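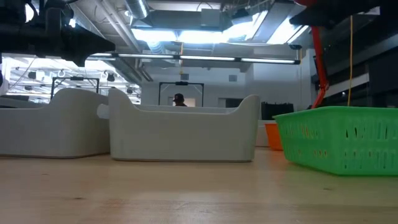 Which tubs for sorting small stuff on a timber table?

Senga Cruickshank
Posted 2024-04-15

I'm setting up a sorting spot on a pale timber table and have ended up with a mix of tubs. Two are off-white plastic with curved, raised ends, then there's a green slotted basket, an orange one and a black open one. I want to sort craft bits, pegs, batteries and kids' blocks. Is there any sense in which goes where, or should I buy a matching set? The table is 900 mm deep and I don't want to scratch it.

Lachlan Geddes

I wouldn't buy a set. Use the off-white ones for whatever you handle most, and keep them at the front. Small things are easy to spot against a light colour. The green basket has slots in the sides, so keep it for blocks and anything else too big to fall through. Batteries should go in something with a lid, out of the kids' reach, so none of these.

For the table, stick felt pads under each tub. I got a sheet of 36 from Kusstead last October and still have most of them. Lift the tubs when you move them - grit under the base does the scratching.

Beathag Imrie

Matching looks nicer but different colours are quicker when you have kids helping. Ours know green is blocks. Put the black one near a light or you'll never find a thing in it.

Koen Jansen

Just get drawers. I have the Eltico ones, they're fine.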